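Projektarbeit: Wie hell ist eigentlich hell genug?
Licht an Arbeitsplätzen in Alside
Abgabe: 8.12.23

Wie ich zu dem Thema gekommen bin

Angefangen hat alles mit Kopfschmerzen. Ich sitze im Winter fast jeden Nachmittag im Lesesaal der Bibliothek Staldale, und irgendwann fiel mir auf, dass ich an manchen Plätzen drei Stunden am Stück lesen kann und an anderen nach kurzer Zeit die Augen zusammenkneife. Gleicher Stuhl, gleiches Buch, nur ein paar Tische weiter links. Meine Mutter meinte, ich solle mehr trinken. Kann sein! Ich habe trotzdem angefangen, auf die Lampen zu achten, und seitdem kann ich keinen Raum mehr betreten, ohne an die Decke zu schauen (was auf andere ziemlich seltsam wirkt).

Für die Projektarbeit habe ich mir dann diese Frage vorgenommen: Wie unterschiedlich ist das Licht an ganz normalen Arbeitsplätzen, und merkt man das überhaupt, wenn man dort sitzt? Ursprünglich wollte ich auch noch die Stromkosten ausrechnen, aber das wurde viel zu groß, und meine Tabelle dazu liegt jetzt halbfertig in einem Ordner namens »später«.

Was ich gemessen habe und womit

Gemessen habe ich mit dem Edton, einem kleinen Handmessgerät aus der Physiksammlung. Es zeigt die Beleuchtungsstärke in Lux an und, wenn man lange genug auf die Menütaste drückt, auch die Farbtemperatur in Kelvin. Lux sagt, wie viel Licht auf einer Fläche ankommt. Kelvin sagt, ob dieses Licht eher gelblich oder eher bläulich aussieht, und zwar genau andersherum, als man denkt: niedrige Zahl gleich »warm«, hohe Zahl gleich »kalt«. Das habe ich in meinem ersten Protokoll prompt verwechselt und musste alles neu beschriften.

Drei Orte habe ich mir ausgesucht: den Lesesaal in Staldale, unseren Kunstraum und die Backstube Ateş, wo ich samt Notizbuch und Messgerät hinter die Theke durfte. In jedem Raum habe ich dieselben 4 Punkte genommen, nämlich einen am Fenster, einen in der Mitte, einen an der Wand gegenüber und einen dort, wo wirklich gearbeitet wird. Das Gerät lag immer flach auf der Arbeitsfläche. Einmal habe ich mich darübergebeugt, um besser abzulesen, und mich gewundert, warum der Wert so schlecht war. Tja — mein eigener Kopf. Danach habe ich immer einen Schritt zurück gemacht und den Arm ausgestreckt.

Einen kleinen Probelauf hatte ich schon im Juli gemacht, noch vor der Themenvergabe. Die Werte habe ich am Ende nicht verwendet. Im Sommer überdeckt das Tageslicht so ziemlich alles, was die Lampen tun, und im Kunstraum hatte ich nicht einmal aufgeschrieben, ob sie an waren.

Die Ergebnisse im Einzelnen

Der Lesesaal war die größte Überraschung. Ich hatte fest damit gerechnet, dass mein Kopfschmerzplatz zu dunkel ist. War er aber nicht! Am Fenster zeigte das Edton an einem klaren Vormittag 1000 Lux an, und mein schlechter Platz lag nur ein Stück darunter. Was dort stört, ist die Deckenleuchte, die sich in jeder glatten Buchseite spiegelt. Wenn ich das Buch schräg auf den Rucksack stelle, ist die Spiegelung weg. Seitdem lese ich mit Rucksack auf dem Tisch, und die Aufsicht hat sich daran gewöhnt.

Im Kunstraum war das Licht sehr gleichmäßig, fast langweilig gleichmäßig, dafür ziemlich bläulich. Beim Malen ist das angenehm, aber Haut sieht furchtbar aus. Wir haben dort mal Porträts gemacht und alle wirkten leicht seekrank. Ich hatte das damals auf unsere Farbmischungen geschoben und möchte mich auf diesem Weg bei der Tube Ocker entschuldigen.

In der Backstube hängt über der Theke eine Lampe mit 2750 Kelvin, also richtig warm, und hinten über dem Knettisch etwas deutlich Kühleres. Vorne soll das Brot schön braun aussehen, hinten soll man sehen, was man tut. Das hat mir dort niemand als Theorie erklärt, es hieß nur, vorne habe das Licht »immer schon so« gehört. Ich habe dasselbe Brötchen unter beide Lampen gehalten und es waren zwei verschiedene Brötchen. Das unter der warmen Lampe habe ich gegessen.

Die Sache mit den Tischplatten

Bis zur Hälfte der Arbeit hatte ich nur nach oben geschaut. Dann lag das Messgerät einmal falsch herum auf dem Tisch, mit dem Sensor nach unten, und ich habe es ein Stück angehoben. Es zeigte trotzdem etwas an! Klar, die Tischplatte wirft ja einen Teil des Lichts zurück. Eine dunkle Platte schluckt viel davon, eine helle gibt einiges an Hände, Gesicht und Material weiter, und Schatten werden dadurch weicher. Ganz weiß ist auch wieder nicht ideal, jedenfalls nicht für mich: Wenn ich lange auf weißes Papier auf weißem Tisch schaue, verliere ich irgendwann die Kante. Ein cremefarbener Ton ist da mein Favorit. Er ist hell genug, damit sich dunkle Dinge gut abheben, und ein weißer Gegenstand geht auch nicht völlig unter. 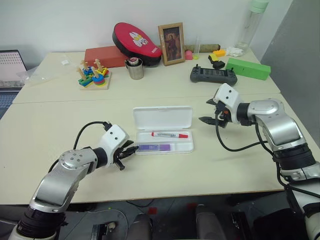
Arbeitstisch mit heller, cremefarbener Platte

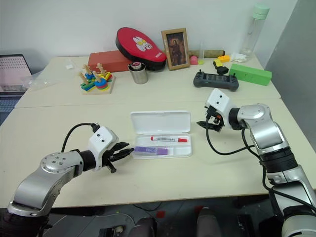 Befragung: Merkt man das überhaupt?

Neben den Messungen habe ich in meinem Kurs einen kleinen Fragebogen verteilt. Nur 3 Fragen, weil ich selbst bei langen Fragebögen spätestens auf der zweiten Seite anfange zu raten: Wo arbeitest du am liebsten? Ist es dort hell oder gemütlich? Was würdest du am Licht ändern?

Die mittlere Frage war im Nachhinein ein Fehler. Ich hatte so getan, als wären hell und gemütlich Gegensätze, und mehrere haben einfach beides angekreuzt oder »???« daneben geschrieben. Zu Recht. Beim nächsten Mal würde ich eine Skala nehmen oder gleich fragen, ob abends eine zweite Lampe an ist.

Spannend waren die freien Antworten. Fast alle haben über Helligkeit geschrieben, kaum jemand über Blendung oder Spiegelungen, obwohl genau das im Lesesaal mein Hauptproblem war. Eine Antwort lautete nur »Vorhang kaputt«. Eine andere beschrieb sehr ausführlich eine Leselampe mit Klemme, inklusive Zeichnung, die ich leider nicht abdrucken kann, weil sie mit Bleistift auf der Rückseite steht und beim Kopieren verschwindet.

Mir ist außerdem aufgefallen, dass viele ihren Lieblingsplatz mit dem Fenster begründen, selbst wenn sie vor allem abends dort sitzen. Ob es da um Licht geht oder einfach ums Rausschauen, kann ich mit meinen Daten nicht sagen.

Was schiefging

Einiges! Die Wolken haben mir die halbe Versuchsplanung zerlegt. Ich wollte alle Punkte in einem Raum direkt hintereinander messen, damit sie vergleichbar sind, aber zwischen Fenster und Wand kann sich draußen schon wieder alles geändert haben. In Staldale habe ich deshalb einmal komplett von vorn angefangen, als die Sonne plötzlich herauskam. Besser wäre es, nach Einbruch der Dunkelheit zu messen und das Tageslicht extra zu betrachten. In der Backstube ging das, weil dort sowieso gearbeitet wird, wenn ich normalerweise schlafe. Im Kunstraum hätte ich einen Schlüssel gebraucht.

Dann die Batterie. Das Edton zeigt keinen Ladestand an, es hört einfach auf. Ich habe jetzt immer eine Ersatzbatterie im Mäppchen.

Und schließlich habe ich die Reflexion der Tische nur nebenbei untersucht. Angehoben habe ich das Gerät frei Hand, mal etwas höher, mal etwas tiefer, und deshalb stehen diese Werte auch nicht in der Tabelle im Anhang. Mit einem kleinen Stativ und ein paar Bögen Tonkarton in verschiedenen Farben könnte man daraus einen richtig ordentlichen Versuch machen. Den Karton habe ich schon gekauft, er steht zusammengerollt hinter meiner Tür.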